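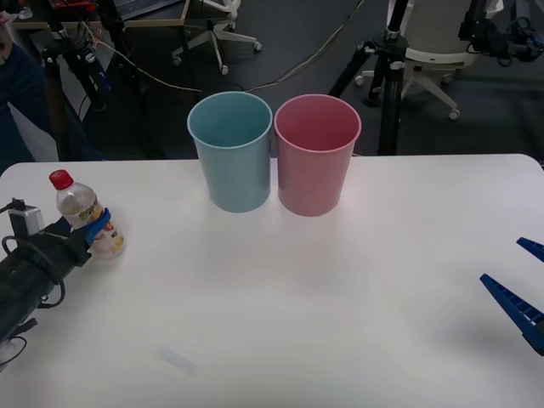 Light blue and pink plastic tumblers, with a small red-capped bottle at left.

Two Cups and a Bottle

The plastic tumbler is one of the least studied objects in the house. It is bought in a stack, used for water until the surface dulls, and then moved to a bathroom shelf or the back of a desk, where it holds pens, brushes, batteries or small bottles for longer than it ever held a drink. Its second career is the one that makes real demands on its shape.

Ilona Szűcs designs molded housewares at Trosa and has worked on drinking cups for most of her career. Her view is that the tumbler is a container with one fixed requirement, the rim, and that everything below the rim is negotiable. The rim has to be smooth against the lip and stiff enough to keep the opening round when the cup is gripped. A straight cut edge does neither job well in thin plastic. Rolling the edge outward puts more material away from the wall and stiffens the mouth at very little cost.

The wall below it tapers for manufacturing reasons first. A molded cup with perfectly vertical sides grips the core of the mold and is difficult to eject. Szűcs specifies a draft of at least 2 degrees per side for a cup in this class, and more where the cups are meant to nest. The taper also lets the user see and reach the inside wall from above, a minor point for drinking and a major one for storage.

Color is a separate decision. Pale matte shades are popular because they hide fine scratches, and because a set can be sold in mixed colors from a single mold. Norbert Vida, a buyer for the housewares chain Unero, orders blue and pink in equal numbers and reports that they sell at nearly the same rate. Customers who take one of each usually intend to assign them, either to people or to contents. A color assigned this way tends to hold for years without a label.

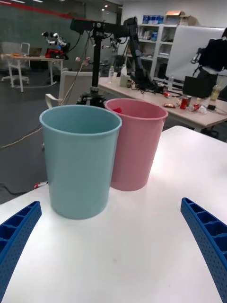

What a tumbler does to its contents

A tall opaque cup hides whatever is shorter than its rim. Viewed from the side, it might as well be closed. Viewed from above, it shows the tops of things and little else. The cap therefore becomes the part of a bottle that does the identifying, and a red cap in a pink cup can be found at a glance when the label cannot be read at all.

The geometry is worth checking before committing a shelf to it. The usable width is the width at the base, and in a tapered cup that is always smaller than the mouth suggests. A bottle that enters easily may stop partway down, held by the wall on both sides. This is secure but inconvenient, as the bottle has to be pulled free each time. A bottle narrower than the base will drop all the way and lean. Most people accept the lean.

Kinga Bíró runs the product testing room at Skunville, a small consultancy that evaluates kitchen and bathroom storage. Her procedure for cups begins with a level surface and a load of 200 grams, placed first at the center of the base and then against the wall. The cup is pushed slowly at the rim until it tips. The force is recorded for each position, and the difference between the two readings is the figure she cares about. A cup that performs well centered and poorly off center will fall over in ordinary use, where nothing is ever centered.

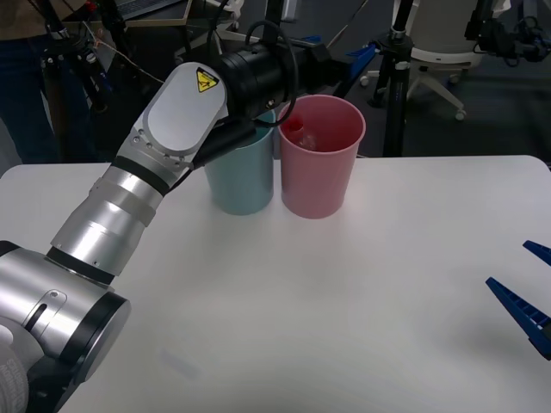
Pairs behave differently from single cups. Set nearly touching, two tumblers of similar shape meet at the rim before they meet anywhere else, and each limits how far the other can tip in that direction. The support is partial. It does nothing for a push from the front or back, and it disappears as soon as one cup is lifted. Bíró tests pairs at contact and again with a small gap, and her reports advise readers to close the gap.

Placement on the surface matters as well. A cup near the back of a table is out of the way of sleeves and elbows, but the hand has to pass over the front edge and come down from above. For a short item inside a tall cup this means fingertips only. Enikő Orbán, an occupational therapist who advises on home layouts, recommends moving such cups forward for anyone with limited grip, or choosing a shorter cup so that the cap stands clear of the rim. She regards a cap just below the rim as the worst case. It is visible, so it invites a quick grab, and there is no side of it to hold. 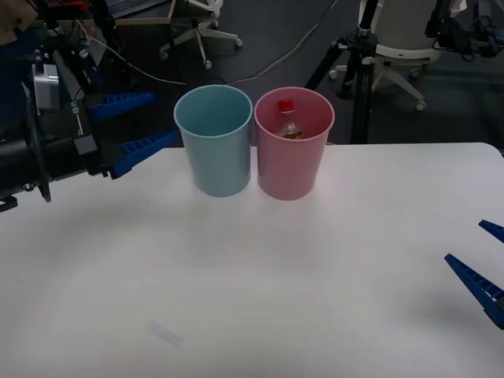
Cleaning is the remaining issue. A rolled rim may leave a narrow channel on its outer underside, and the channel collects water in a dishwasher and dust on a shelf. Szűcs closes the roll tightly against the wall on her newer cups. Older designs, including the Phan series that Trosa made before she arrived, leave it open and need a brush. Storage cups should be emptied and washed when the contents are changed. Residue from a leaking bottle settles at the base, where the cup is narrowest and a hand does not fit.

Scratching follows a pattern too. Drinking cups wear on the outside from stacking. Storage cups wear on the inside, low on the wall, where hard caps and bottle bases are dropped in. Senad Trajkovski, who repairs molds for Trosa, can sort a box of returned tumblers by former use simply by looking down into them. He keeps the worst ones for screws.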